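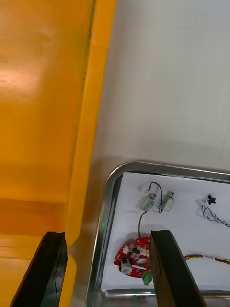

You only list what you were actually credited for, full stop, somebody put under my last post, and anything else is lying. Which has thrown me a bit, as my page on Lorix is half stuff I was never credited for. So asking properly.

## Uncredited small parts, a cut scene and a short that isn't out - what can go on my CV?

**posted by marrowfat_m**

Sorry if this is long. Typing in a break.

I do small parts. Not background, or not only background - a mix. Came to it late, did the evening course at Khondokar, no agent. I've got a Lorix profile, the basic one, and there's a drama casting locally that wants CV and link by the end of May. My CV is a mess. The bits I don't know about:

- A TV drama by Sirard. I was a hospital porter. Had two lines, one got used, you see my face and hear me. Not in the end credits. My payslip says "walk on with words" or something close to it.
- Another Sirard job, same year. Proper little scene, was called by a character name on the call sheet and everything. Whole scene gone from the finished episode. I'm not in it at all, I've checked, I watched it with my thumb on pause like an idiot.
- A short called Isum. I'm third lead. Shot ages ago, still being edited, director has gone quiet. No trailer, nothing online.
- Background on a couple of films. Back of head, mostly. In one of them you can sort of see my ear.

So what goes on and what doesn't? And how do you word it? I've seen people write "featured" for everything and I've seen people write "supporting" for what I know was a crowd day, becuase I was stood next to them.

Second thing. I've got no reel. A place quoted me £1190 to write, shoot and edit two scenes from scratch. That's a lot of money for me. Is it worth it or do I just use the porter clip? It's 7 seconds long.

Also do I chase the Isum director or is that rude. I've sent one message. Didn't get a reply.

---

**tinribs**

Right. Whoever told you credited only is wrong, or they're thinking of the film databases, which have their own rules. A CV isn't a database. It's a list of work you did, told truthfully. Credits get left off small parts all the time, there's only so much room at the end of an episode and they squash it down to the corner anyway.

Going through yours.

Porter - yes, on it goes. Role, title, company, director. You don't have to write "uncredited" on a CV. You spoke, you were paid for speaking, it's a part. Put "Hospital Porter" in the role column and leave it alone. If you add it to one of the public listing sites then yes, mark it uncredited there, they're strict and someone will come along and edit you if you don't. Had that happen. Took it personally for a day.

Cut scene - people argue over this one. My view is you can list it, you did the job, but put "(scene cut)" next to it. Casting people do sometimes look things up. If they skip through an episode looking for you and you're not there they'll think you made it up, and then they'll wonder about the rest. Two words in brackets sorts that out. Nobody minds a cut scene, it happens to people far up the list. And being cast in a named part by the same company twice looks good! They had you back. I'd want that showing.

Isum - list it, "post-production" next to it, no year or the year you shot. Put it near the top, third lead is the best thing you've got.

Background - leave it off an acting CV. All of it. Keep a seperate one for background agencies, they do want it, they want to know you can turn up at five in the morning and not talk to the leads. But on the other CV it drags the rest down. Sorry about the ear.

"Featured" has a meaning of sorts, roughly you're picked out and doing something that matters to the scene but not speaking. People stretch it. Don't.

Layout, as you said it's a mess: one page. Name, height, playing age, contact, Lorix link. Then screen, then stage, then training, then skills. Newest first. Don't put a skill you can't do tomorrow morning. I once put "rides horse". I'll leave it there.

Reel. Don't pay that. Not yet anyway. A written-from-scratch reel looks like one, and the casting people I've met can spot it from the music. If the scenes are good, fine, but for that money you want to know they're good and you don't know that. What I'd do: get the porter clip, get something from Isum, and do a self-tape of one short scene against a plain wall with somebody decent reading in. Upload them as separate clips. Lorix lets you do that even on the basic one, it's hidden under media, then "add clip", not under "showreel" where you'd look for it. Label them with what they are.

Seven seconds is fine as a clip by the way. Don't loop it or stick a title card on that's longer than you are.

Chase the director. Not rude. You were owed footage probably - look at whatever you signed, there's often a line saying copy and credit, specially if the money was small or none. Something like: hello, hope the edit's going well, I've a casting coming up, could I have my scene or even just a rough bit of it, happy to keep it private till you're finished. Give a date. People answer dates.

---

**halfhour_call**

just do a self tape. mine is on my phone in the hallway and it's got me more than the paid reel ever did. the paid reel got me nothing

also wouldnt bother with the cut scene at all tbh, takes up a line

---

**quillandmop**

Mostly agree with tinribs but some things to add, from somebody who sat on the other side of it for a bit - I did admin for a small casting office, not the choosing, just the sifting.

We'd get a pile for one small part. The time a CV got was not long. What I was told to look at: the photo, the playing age, then did they have anything with lines, then was there a clip. That's nearly it. I never once looked up if a part had been credited. I did look people up when the CV seemed too grand for the photo, if you see what I mean. Someone with a lead in a film I'd never heard of and three more leads after that. Often they were real and just student films, in which case say student film, we liked student films, it meant the person could carry a scene.

So with Isum, say what it is. "Third lead" isn't a thing to write, write the character's name and then "short". If you wirte "lead" and the clip shows you saying one thing at a door it looks daft.

On the cut scene I'd keep it, with the brackets, like tinribs says. halfhour_call's right that it takes a line, but you haven't got so many lines that you're short of room. Take it off later when better stuff pushes it down.

One thing that hasn't come up. Getting the porter clip. You can't just rip it from the catch-up player and stick it up publicly, or people do, but it's the company's. Write to Sirard, the production office if it's still open, or the general address if it's not, and ask if you can use your own clip for casting. Give the episode and the time it happens. I can't tell you what they'll say, some say yes by return, some never answer, some want it kept behind a password. If you get a yes, save the email somewhere you'll find it.

And self-tape length, as people go mad. The best one I remember from that job was 52 seconds. Just talking to somebody about a lost set of keys. Light from a window. You could hear every word and see both eyes and that's all you need. The worst went on for minutes with a montage at the front. Put the acting first, name on at the start for a second if you must.

Photo matters more than any of this, is yours recent? If you've had a haircut since it's not.

---

**marrowfat_m**

Thank you all. Background's off, porter's on, brackets are on. Found "add clip", would never have looked there.

Dug out the Isum thing I signed and it does say copy and credit, so I've messaged again with a date in it. Written to Sirard too. No answer yet from either but it's only been since this morning.

Not paying for the reel. Going to tape something this week if I can find a reader - my only offer so far does every line in the same voice, including the questions.

quillandmop, photo is from before the beard. So that's the next job. Can you have two up, one with and one without, or does that confuse them?

---

**quillandmop**

Two's fine. Main one has to be how you look now. Put the other further down and name it "clean shaven", and only if you'd really shave it off for a part. They will ask.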